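August, getting on for eleven at night

Feet up at last, with a pot of tea going cold beside me, and I want to get this down before I lose the thread of it. The kettle in the hotel at Stistton takes an age, so I have had plenty of time to think.

I went in this morning quite ready to dislike the Kerau. I had read the leaflet twice on the train and it was all "effortless" this and "seamless" that, and at £622 a month for the hire (with the £500 deposit on top, which they keep rather quiet about until page four) I felt it had a good deal to prove. The idea is simple enough. You pay your monthly sum, they bring you a pair of arms with grippers and a little tool-tidying kit to practise on, and by the end of the first week you are meant to have a machine that can put the hand tools back where they live. Our hire shop at home loses half a morning to that, so of course I was curious.

The pegboard is the heart of it. I do like a pegboard! My own at home has been a mess for years, and I caught myself looking at how theirs was laid out when I should have been listening to the talk about software.
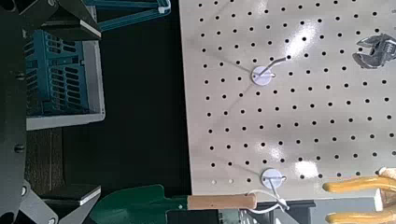
What I kept coming back to was the hooks. A person hanging something up does it half blind, with a bit of a wiggle, and never gives it a thought. For a gripper it is a fiddly business, and a loop of cord is worse than a hole in a handle, as it will go whichever way it pleases. I asked whether the kit could be had with stiffer loops and was told that Tlapale, who make up the accessory packs, will do a set for £72. I wrote that down with a question mark beside it. It seems a lot for loops, though I suppose if it saves an hour of bother every week it would soon pay for itself, and I have certainly spent more on sillier things.

Lunch was a cheese roll and a very good pear, eaten standing up. I had a long think about the Elex plan over it. That is the dearer support, £325 for the year, with somebody on the telephone until seven in the evening and a visit if things go badly wrong. The ordinary plan is email only, and I know what I am like with email.

The afternoon was the part I had really come for, the teaching by hand. You take hold of the gripper itself and guide it, much as you might guide a child's hand with a pencil, and I found that far easier to take in than anything on a screen.
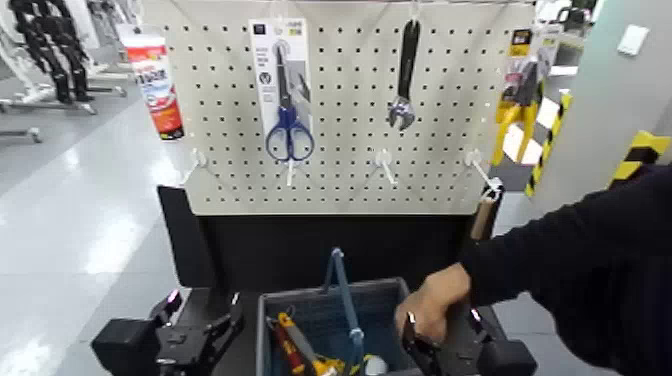

I had expected it to feel heavy, and when my turn came it was lighter than our old shop trolley, and smoother too, apart from a slight stickiness when you turn the wrist over. I mentioned the stickiness and they said it can be adjusted in the settings. My arm is aching now all the same, but then I did hang on for far too long, because I was enjoying myself.

So where does that leave me? I am warmer to it than I was at breakfast. I would want it in our own shop for a month before I promised anything, with our own tools, which are older and dirtier and have all sorts of odd handles. I would want the deposit explained properly as well, in writing, and a straight answer about who pays the carriage if we send it back.

Must ask in the morning about spare finger pads and how often they want changing. And must ring home about the delivery door, which I have a feeling is too narrow for the stand. The train is at ten past nine, and I have still not packed.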